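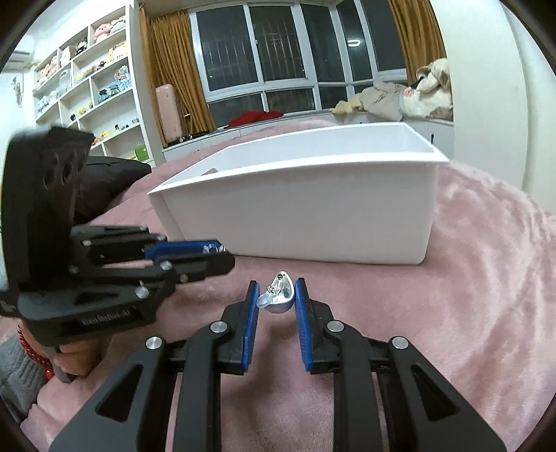
Ledent 605 Night Flight Call Recorder

Supplied by Þrastardóttir Field Acoustics
Page revised 12/05/2021

The Ledent 605 is an unattended audio recorder for logging the calls of birds migrating at night. It is intended for roof, garden and open-field use at fixed stations. The unit records on a schedule, writes standard WAV files to a memory card, and runs from internal cells or an external battery. It does not identify species. Files are reviewed on a computer afterward using whatever sound analysis software the operator prefers.

The 605 replaces the earlier single-channel Ledent. Mounting hardware from the earlier unit fits without modification. Memory cards and schedule files can be moved across, but the old schedule format has to be opened and saved once in the setup program before the 605 will accept it.

Principle of operation

Thrushes, warblers, sparrows and many shorebirds give short contact calls in night flight. Most are faint at ground level and last a fraction of a second. A general-purpose recorder with an omnidirectional microphone will pick up some of them, along with traffic, insects and the neighbors' heat pump.

The 605 uses an upward-facing microphone element at the base of a flared horn. The horn favors sound arriving from overhead and reduces sound arriving from the sides. The reduction is greatest for high-pitched sound and much smaller for low rumble, so a high-pass filter is placed ahead of the converter. The filter can be switched out from the setup program for owl, heron and bittern work.

The second channel carries a side-facing reference microphone in the case wall. A call that is strong on the horn channel and weak on the reference channel came from above. A sound that is strong on both is probably local. This comparison shortens review considerably at sites with crickets or tree frogs.

Specifications

Model: Ledent 605
Channels: 2 (horn and side reference)
Running time, internal cells: 500 hours of recording
Start-up to first sample: 30 seconds
File format: WAV, uncompressed
Storage: one full-size SD card, not included
Clock: internal, with separate backup cell
Scheduling: fixed times, or offset from local sunset and sunrise
External power: two-pin locking connector, reverse-polarity protected
Case: gray molded, gasketed lid, four captive screws
Mount: pole clamp or flat plate
Windscreen: foam disk, replaceable

The running time is measured with new lithium cells at room temperature, both channels active and the status light disabled. Alkaline cells give less, and their output falls off quickly in frost. Rechargeable cells may be used if the cell type is changed in the setup program. If it is left on the lithium setting, the low-battery warning will come too late to be useful.

Siting

Choose a position with open sky directly overhead. Overhanging branches drip for a long time after rain, and each drip on the windscreen is recorded as a broad click. A flat roof is usually better than a lawn. On a metal roof, use the flat plate with the rubber feet fitted, as rain on the sheet is transmitted through a rigid mount.

Keep the unit away from dryer vents, air conditioners and switched-mode power supplies. Outdoor LED fixtures occasionally put a thin steady line on the spectrogram. If one appears, move the external power lead before moving the recorder.

Do not mount the horn under a porch light or beside a lit window. Lights attract insects, insects attract bats, and all of them end up on the recording. Light can also hold migrants over a building on misty nights, in which case repeated calls from the same few birds will inflate the log.

Installation

1. Fit the pole clamp loosely, with the slotted side facing down.
2. Open the lid and insert the cells. Observe the polarity marks in the tray.
3. Insert a formatted card with the label toward the hinge.
4. Check the clock. The display shows the time zone as an offset and does not adjust for daylight saving.
5. Close the lid and tighten the four screws in diagonal order until the gasket is evenly compressed. Do not use a power driver.
6. Seat the horn and turn it clockwise to the stop.
7. Press the foam disk into the mouth of the horn so that it sits just inside the rim.
8. Level the horn by eye and tighten the clamp.
9. Press the test button. The light shows green when both channels are receiving signal. Amber means one channel is silent. Red means the card cannot be written.

A recording made by the test button is saved in its own folder and is not mixed with scheduled recordings.

Scheduling

The factory schedule starts at sunset and stops at sunrise, using the coordinates entered in the setup program. Most operators narrow this once they have seen a season of results from their own site. Thrush movement often peaks in the last part of the night, as birds descend before dawn, and many stations find that stretch the most productive part of the file.

Shorebird passage begins early. Stations near water should be running by July, when adult sandpipers and yellowlegs are already moving south. The earlier Ledent could not hold more than one schedule. The 605 can store separate spring and fall schedules and change between them on set dates.
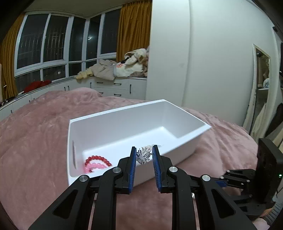
Can the 605 be left outside through the winter?

The case will tolerate it, but the foam disk will not last. Water freezes in the foam and breaks the cell structure, after which the disk holds water and muffles high-pitched calls. Remove the disk and fit the storage cap when the schedule is off. Take out the cells as well if the unit will be idle for more than a few weeks.

Does the recorder split a night into separate files?

File length is set by the operator. The default closes a file on the hour and opens the next without a gap. Each file name carries the station code, the date and the start time.

What happens when the card is full?

Recording stops and the existing files are kept. The unit never overwrites. The light shows red at the next test press.

Is a license or permit needed?

Passive sound recording on your own property generally needs none. Parks, refuges and other managed land have their own rules on unattended equipment, and permission should be obtained in writing before installation. The side microphone will record conversation near the unit. Where the public has access, switch the reference channel off or post a notice.

Site report: Nutley

The horn profile was settled at a test station at Nutley, on level pasture with a hedge on the north side. Eyvindur Gunnlaugsson, who drew the original horn, ran three versions side by side on one rail through a fall season. The longest gave the best rejection of road noise but rang audibly in a crosswind. The shortest was quiet in wind and let in too much insect noise. The production horn is the middle version with a thicker rim.

Results from the same station led to the change in drain position. In the first cases the drain hole was at the center of the base, directly under the microphone collar, and spiders closed it with silk within weeks. There are now two drains at the corners, both screened. They should be brushed out at each card change.

A second test station, on the shore at Flekancombe, was used for salt exposure. The captive screws were changed to stainless steel after that trial. Operators within reach of sea spray should rinse the outside of the case with fresh water at intervals, with the lid closed and the horn in place.

Maintenance

Replace the foam disk every season. Wash it in plain water only, as detergent residue makes it hold moisture. Wipe the gasket with a dry cloth whenever the lid is opened and look for grit in the channel. A single grain is enough to admit water.

The backup cell keeps the clock running during cell changes. Replace it every second year. A clock error matters more than it may seem, particularly if call logs are to be compared with weather radar or with another station. Before each season, set the clock from a reliable source and make a test recording while reading the time aloud next to the side microphone.

Microphone elements lose sensitivity slowly. If the horn channel falls steadily against the reference channel with a dry new disk fitted, the element is due for replacement. It is soldered and must be changed at the bench.
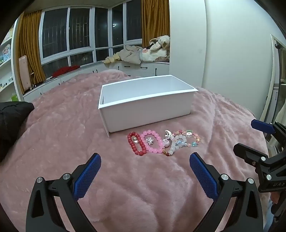
Parts and accessories

Foam disk, single
Foam disk, pack of five
Storage cap for horn
Pole clamp with bolts
Flat plate with rubber feet
External power lead, plain end
Lid gasket
Replacement horn
Screen set for drains

Horns for the earlier Ledent have a finer thread and will not seat on the 605. Forcing one will damage the collar.

Service and returns

Units for repair should be sent without cells or card, in a rigid box, with the horn removed and packed separately. Include a note giving the serial number, the fault, and the color of the light at the last test press. A short sample file showing the fault is helpful and can be sent ahead by email.

Bench service is handled by Preben Thoroddsen. Element replacement includes a level check of both channels against a reference tone, and the result is returned with the unit on a printed card. Water damage through an unevenly tightened lid is repaired at the standard bench rate and is not covered by the warranty.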